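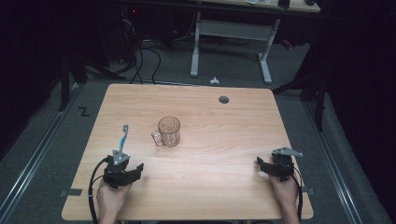

Glass mug on the table.

Farkwood Logger, two months in

I bought the Farkwood data logger kit in March after reading one too many posts saying it would replace my old serial setup in an afternoon. It took 14 evenings, and I still have the old setup plugged in.

The hardware is fine. It reads 5 analog inputs, the screw terminals hold, and the USB port hasn't fallen off. My complaint is with Rastley, the software you're pushed toward. The sales page says "no programming needed." Then you open it and drag wires between little boxes for an hour, and I'd like to know what they think programming is.

My test was simple. Read one temperature sensor, average it, write it to a file. Rastley's built-in averaging block gave me numbers that looked lovely and smooth. Too smooth, I thought, so I logged the raw values next to them. Out of 2,678 samples it had quietly thrown away roughly 80 as "outliers." There's a checkbox for that. It's on by default, two menus down, and the manual spends one line on it.

People on the Howlader forum told me this is normal and I should trust the filter. Maybe. I'd prefer to see the ugly readings and decide for myself, especially when the sensor is new and I don't know its habits yet.

I turned the filter off and wrote my own average with a plain running sum. It's clumsy and it works. The timestamps still drift on long runs, and I haven't found out if that's the board or my laptop.

Next I want to try the Fukeck driver, which supposedly skips Rastley completely. I've heard "supposedly" before.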